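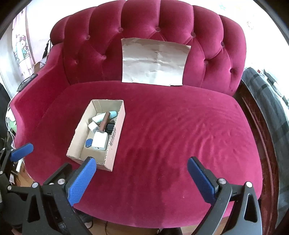
Aldana Cáceres asked at the Tuesday meeting whether we couldn't just bin the lot and start again, and I said no, half of it is good stuff in the wrong place. So – we need a sorter. Maybe a pair of sorters.

**Wanted: someone to sort, box and label small household things, Bellwood, starting April**

Bellwood is a furnished let, 18 rooms over three floors. Every room has collected its own layer of odds and ends. Chargers, adapters, key tags, half-used bottles, rolls of this and that, bits of rod that belong to a curtain or a towel rail or neither. They end up in open boxes on the nearest sofa and then people want to sit down.

The job

- go room by room, ground floor first
- empty each box, sort by kind, re-box with a lid on
- chargers and adapters tested at the socket in the hall, dead ones into the crate by the back door
- keys and key tags go to Florencia Quiroga, same day please, not left overnight
- bottles upright. If the label's gone don't sniff it, put it on the tray under the sink
- loose papers – unfold, read, put in the folder. Some are receipts we still need for the Burley claim
- write up what you found, one line per item. The old list stopped at 722 and we know its wrong

Cardboard boxes go on the floor or the trestle table, never on the velvet. Buttoned backs are a nuisance to brush and the pink one marks if you so much as lean on it. Soft brush is in the hall cupboard.

Hours

Mornings, 9 till 1, four days a week, you pick which. We think it's nearly six weeks' work but could be less if you're quick. Paid weekly. Rate is the same as the linen job, ring and ask. Lunch not included but there's a kettle and usually bread.

You

Tidy handwriting. Patient with small things. Able to carry a full box down two flights. You don't need to have done this before, Ulises hadn't when he did the Troltitz flat and his labels are still the best we've got. Happy to take two friends who want to share the hours, just say so when you get in touch.

No good for anyone who is allergic to dust, sorry – the top floor is bad and the windows up there are painted shut.

To apply

Ring the office, extension 1474, ask for Afiq Lubis. After ten is best. Or drop a note through the side door with your name, a number and which mornings suit. No CV needed. If you've sorted out somebody's kitchen draws or a garage, tell us a bit about that insted.

We'll show people round on Tuesday at half past four. Bring indoor shoes.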